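Friday, June 24, 2022

Glaze tests, batch 2, cone 6 oxidation. Continued from the loose sheets clipped in the back.

Base is the Neditley recipe with the whiting cut and the difference made up in wollastonite. Colourant is copper carbonate over a small tin addition, same weights as batch 1. Clay body Tralmont white stoneware throughout, bisque from the same load. Sieved twice, left overnight, stirred and sieved again this morning. Quite a lot of hard bits on the mesh the first time, hardly any the second. The wollastonite clumps if it goes in before the feldspar, so it goes in last from now on.

Dry batch 400 g. Water added by eye up to single cream, then corrected on the hydrometer. Should have weighed the water as well. Next time.

Application: test tiles dipped for a count of three, second dip on the top half only. Tall forms poured inside, left to firm up, dipped outside upside down. The foot was waxed, but the wax was too thin and let glaze through on a few pieces. Sponged off. The old tin of Psarras wax is nearly done and has gone stringy, so do not thin it any further - open the new one.

Firing: small kiln, slow to 600, then medium, short hold at top. Controller and cones disagree again. Cone 6 was bent flat on the bottom shelf and only at two o'clock on the top. That is a wider spread than in the October firings and I suspect the lower element, not the thermocouple. Resistance to be measured before the next load goes in.

Results, tiles:

- Single dip: thin, greyish, breaks to body colour on the edges. Not wanted.
- Double dip: even pale green, satin, no crawling. Small pinholes near the join line.
- Double dip, bottom shelf: glossier, has moved down the tile and pooled. Stopped short of the shelf but not by much.

The pooling is worth having on a vertical form if it can be kept off the foot. Target for the line is still a light mint with a deeper green low down on the cup.

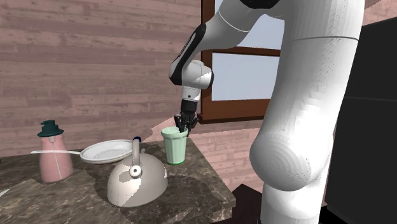
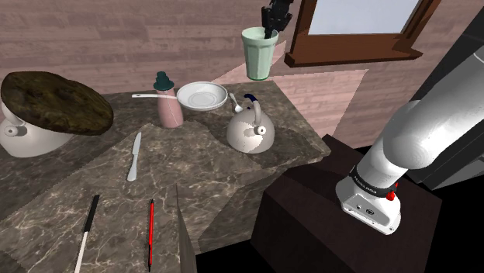 Pale mint-green cup, stone countertop, plank wall.

Pinholes. Three possible causes, in the order I would check them:

1. Bisque too low. It was fired with someone else's load and I have no cone from it.
2. Hold too short at top temperature.
3. Trapped air at the overlap of the two dips. Fits the position of the holes, but would not explain the odd one found inside a poured form.

Refire of one pinholed tile with a longer hold to separate 1 from 2. If the holes heal, leave the bisque alone.

Fit: one tile crazed within a day of unpacking, the thick one. The others are sound so far. Freezer and boiling water test to be done on three cups, ink wiped on after each round. If they craze, swap part of the feldspar for silica in small steps and do not touch the boron. Last time both were changed at once and the results were useless.

Copper is the other matter. A satin surface at this level of copper needs a leach test before anything is drunk from it. Vinegar and a slice of lemon overnight as a first look, then a proper sample to Uvier if there is no visible change. Until that comes back, liner glaze is the plain clear and this one stays on the outside. Mark the buckets accordingly - both lids are white at present and they have already been swapped once.

Bucket now weighs 449 g with the lid on, small one. Enough for the refire tiles and possibly a cup.

To do:

- measure lower element
- new wax
- bisque a dozen tiles with own cone
- relabel lids
- order copper carbonate, tub is down to the scrapings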